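Hurcombe's spare room laundry trial is growing up, and we'd love you along 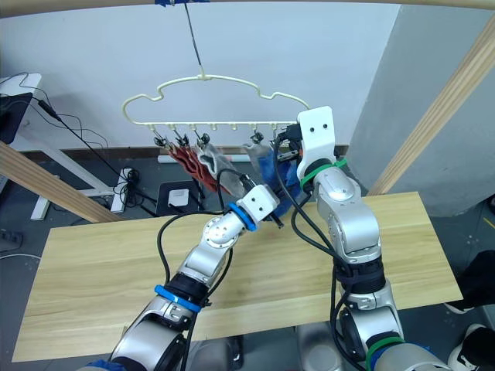 HURCOMBE — I've been drying my washing indoors for most of my adult life, and for most of that time I've done it badly. Towels over doors, socks on the heater, a sheet slung across the dining table like a very sad tent. So when I started Fletora out of my spare room, all I really wanted was a way to get a week's clothes dry in July without turning the place into a swamp.

Well, it's grown a bit since then! From this July, Fletora will run its Dry Indoors program right across Hurcombe, and I'm rapt to say that 430 households have already put their names down. We'll have room for 800 all up, so if you've been meaning to join, please do.

Joining costs nothing. Every household gets a printed guide, a little humidity gauge to keep, and a spot at one of our evening get-togethers at the old Leemans building on the high street. They start at 6 pm and there'll be soup. (The pumpkin one was the favourite last winter, and yes, it's coming back.)

Last winter's trial was much smaller, just my own street and the flats behind it, but I learned heaps from it. The biggest surprise for me was how much the small stuff matters. People had put a lot of thought into where to hang their jeans and doonas, then the socks, face washers and hankies ended up in a damp clump on the end of the rack. Give the little things their own spot with a bit of air between them and they're out of your way much sooner. I also found that opening a window for a short burst, morning and evening, suited most homes better than leaving it open a crack all day and heating the garden.

The guide covers all of that, plus a good long section on mould, which was easily what people asked me about most. There's a page for renters too, with wording you can borrow if you need to write to your agent about a bathroom fan that's given up the ghost.

Money-wise, the program is being paid for by Tomance, the hardware shop on the corner, which has put in $1360 for printing and gauges. They've also offered to keep a stack of guides on the front counter, so you can grab one with your picture hooks and potting mix. Thank you, Tomance — I owe you many cups of tea.

I'm often asked if I'm against dryers. I'm not! I own one, and it gets a run when the cat has been sick on the good blanket. I'd just like it to be a choice, and in a cold, wet town with small flats it hasn't always felt like one.

The guide is 2 dollars for anyone outside Hurcombe, to cover postage.

To join, pick up a form at Tomance or at the Leemans building. Media are welcome at any of the evening sessions, and I'm happy to chat beforehand. Leave a message at either place and I'll ring you back.

ENDS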